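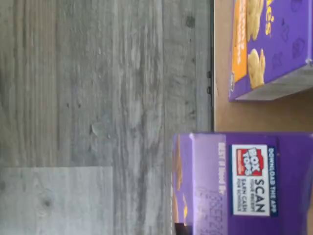

Bench notes, snack carton fit, April 8, 2018

Back on the carton question. Catinca wants the purple snack boxes to ship lying on their sides in the tan shipper instead of standing up, and she has Bredura half convinced already. I am not convinced. I set two of them out on their sides by the gray wood-grain top and looked at them for a good while before touching the tape measure.

First complaint. Lying down, the big box reads sideways. The white promo label with the navy border is the one thing marketing cares about on that face, and you have to tip your head to get it. Laurier says store staff stand them up anyway. Which store staff? At Hikotdale they cut the top off the shipper and leave whatever is inside the way it came.

The orange panel I don't mind. It still works as a marker from across the bench even when I can't make out the lettering, and the crackers are plain enough.

Space. Inside footprint of the shipper by my numbers is 1737 square centimeters. The Skenley sheet says 1060 of that gets used with the boxes upright and "substantially more" with them flat. Substantially more is not a number. I asked Darlene for the working and got the same sheet back with a different header.

Tried it dry with the Bite divider in place. Flat boxes want to creep over the divider as soon as you tilt the shipper. Without the divider they sit better but the ends rub. Fitzgerald thinks a 60 mm strip of chipboard down the middle would fix that. Maybe. It also eats the space we were supposed to be gaining.

Corners: three tilts, checked with a thumbnail. Second tilt left a soft corner on the larger size. Could have been soft when I picked it up — I didn't check beforehand, so that one doesn't count. Mark the corners in pencil next time.

Ibrahim's view is that we are arguing over nothing and should run 100 shippers each way and count the dents. Fair, but somebody has to pay for the cartons, and the last run we did like that (September) ended with two people reading the same dents differently. If we do it, one person grades, and they don't get told which way the boxes were packed.

For tomorrow:
redo the tilt with pencil marks
cut one 60 mm strip, see if it even stays put
ask Catinca who at Bredura said yes, and to what
get the real figure out of Skenley

Leaving upright as the default until then.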